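### 3.2 Low storage of soft fruit

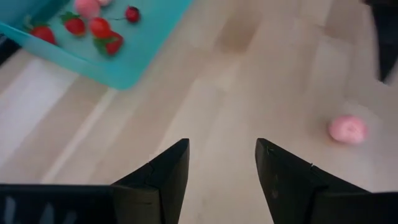
**Figure 3.** Strawberries and a cherry in a turquoise plastic tray on a light wooden floor.

Soft fruit was the food most often kept away from the worktop. Of the 27 households in the Mandport sample, 16 put fruit on the floor at some point between bringing it home and eating it, usually in a shallow tray or the lid of a larger box. The diaries kept in August list 714 separate placings of fruit, and Zapata coded each one by height, container and room.

A tray with a raised rim, such as the one in Figure 3, was preferred to a bowl. Respondents said that strawberries bruise when piled up and that a flat base lets them see which ones need eating first. Leaves and stems were generally left on until the fruit was served. Mixed trays were common in the diaries, and small fruit such as cherries tended to be added to whatever tray was already out.

Floor covering made some difference. Households with wooden floors set trays down more readily than those with carpet, where juice stains were the main worry. In 3 homes the tray had a fixed place beside the back door. Panganiban's earlier interviews in Colport recorded the same habit, though there it was limited to the weeks when fruit was picked at home.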